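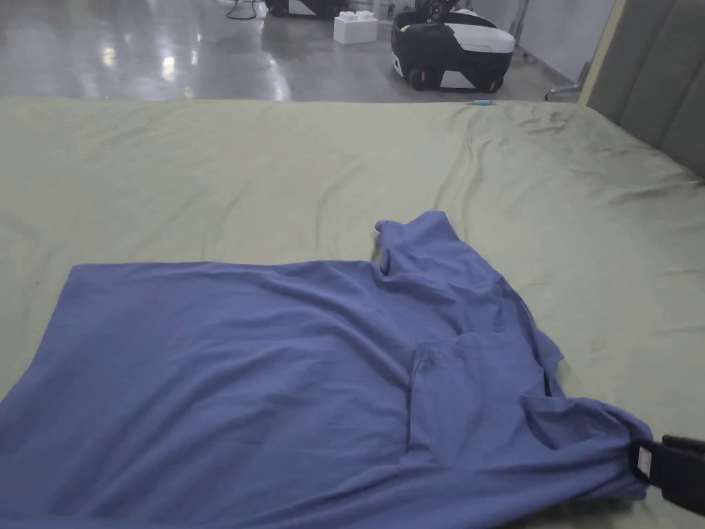

Jarnum 2 review: cloth tracking and labelling on a desktop machine

11th December

Jarnum is a desktop program for people who record cloth handling and want to turn the recordings into something a controller can learn from. It takes in video from a head camera, finds the cloth, follows its outline from one moment to the next, and lets you mark where each grasp, pull and release begins and ends. Version 2 came out in February. We have had it at Stusbridge long enough to finish one full set of laundry recordings with it, 254 in all, most of them T-shirts being flattened and folded on a sheet.

We paid for our licence. Before this we used a set of our own scripts together with Dorkgate, the planner that still runs our folding tests, so a fair part of this review is about how well Jarnum hands its work over to Dorkgate.

Installing it

The installer worked first time on our Linux desktop and needed a second go on the laptop, where it stopped over a graphics driver. The error message named the wrong file. The fix is in the release notes, near the bottom. Once it is running it starts quickly and opens the last project you had open, at the place you left it.

Projects are plain folders. Every label is kept in a text file next to the recording it belongs to, and you can read it, edit it by hand and keep it under version control. I wish more tools did this. Our old scripts put everything in one database, and when that broke we lost a week of labels.

Finding the cloth

The outline tracking is the main reason to buy it. You click once on the garment and once on whatever it is lying on, and Jarnum draws the edge and carries it forward. On a shirt that is mostly flat, with clear space round it, I rarely had to touch anything. It coped well with low contrast too. Blue on a dull green is not the easiest pairing under flat indoor light, and the old scripts would often take a deep crease in the sheet for the edge of the shirt. Jarnum did this now and then, mainly where a crease met the hem.

Of our 254 recordings, 200 went through with an outline I was happy to keep after small corrections. The others needed real work. Nearly all of those had the shirt doubled over itself, with a flap lying on top of the body and a sleeve twisted up beside it. Jarnum draws a good outer edge in these cases but has little idea of what is going on inside it. There is a layer tool, which asks you to draw the fold line and say which side is on top. It works, but you have to do it again each time the fold moves by more than a small amount, and on a long recording that is slow.

It also has trouble when the garment runs out of view at the bottom, as happens a lot with a head camera. By default it closes the outline along the border and treats that as a real hem. Go into the tracking settings and turn on "open border". It should be on from the start.
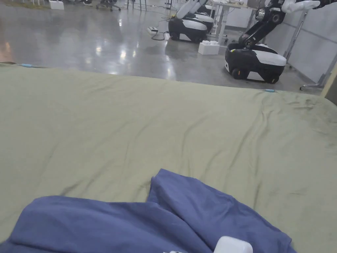

The other setting worth changing early is the smoothing. It is set high, and a high value rounds off small peaks in the cloth. Those peaks are often where we want the next grasp to go, so we brought it right down and put up with a slightly jumpy outline.

Marking grasps

Jarnum will suggest grasp and release times if your recordings include the opening of the jaws. Ours do. The suggestions were good for a clean pinch on a sleeve end. They were poor when the operator closed on the cloth, lost it and closed again, which Jarnum tends to log as a single grasp. The manual says you can set a minimum gap to deal with this. I tried several values and ended up splitting them by hand.

The keyboard shortcuts are sensible and can be changed. Stepping back and forth is smooth up to 2000 frames. Past that the timeline begins to lag behind the keys, and if you hold one down it overshoots. We now cut long recordings before importing them. Berchtold, who make Jarnum, list this as a known fault and give no date for a fix.

One small thing I like: you can attach a short note to any point on the timeline and search the notes later across the whole project. I use it for odd cases, such as a collar folded under or a sleeve caught beneath the body, and I can pull them all up when we want to test something on hard examples only.

Passing work to the planner

There is an export made for Dorkgate, and it nearly works. Outlines, layers and grasp points all arrive. The grasp directions came out turned by a quarter, every one of them, until I found that Jarnum measures from the long side of the garment and Dorkgate from the image. A tick box in the export window puts this right – it is called "external reference", and the help text for it is blank.

After that the two got on well. Grasp points from Jarnum gave Dorkgate better starting guesses for the sleeves than we had before, and it spent less time on plans that pulled the shirt across the sheet without flattening it. For the body of the shirt I saw little change.

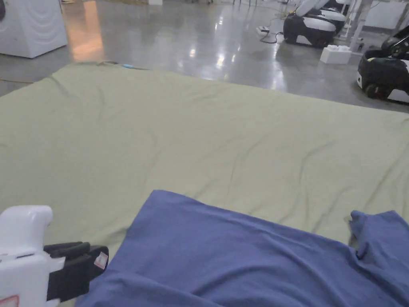
Blue cloth lying on the green sheet, with the gripper at lower left.

If you use a different planner, there is a general export to a plain table. It leaves out the layer information. You would have to read that from the label files yourself, and although the format is easy to follow, someone has to write the code.

Price and support

A single seat is £116 a month and can be moved between machines, though only one may have it open at a time. There is no yearly rate. For a group with a steady flow of recordings I think the price is fair. For a short student project it is too much, and the free version will not save outlines, so it is only of use for looking round.

Support is by email. I wrote twice. The answer on the driver problem came the next morning and was correct. The one on split grasps took nine days and pointed me to the page of the manual I had quoted in my question.

Would I keep it?

Yes, for the tracking and for the label files. We have renewed for another three months. I have kept one of our old scripts for splitting grasps, and it runs on the Jarnum files after a few lines of changes. The layer tool is the part I most want to see improved – if a fold line could be carried forward in the same way as the outer edge, the hard recordings would take far less time.

Tested on version 2.1, Linux desktop and laptop. The Windows version was not tried.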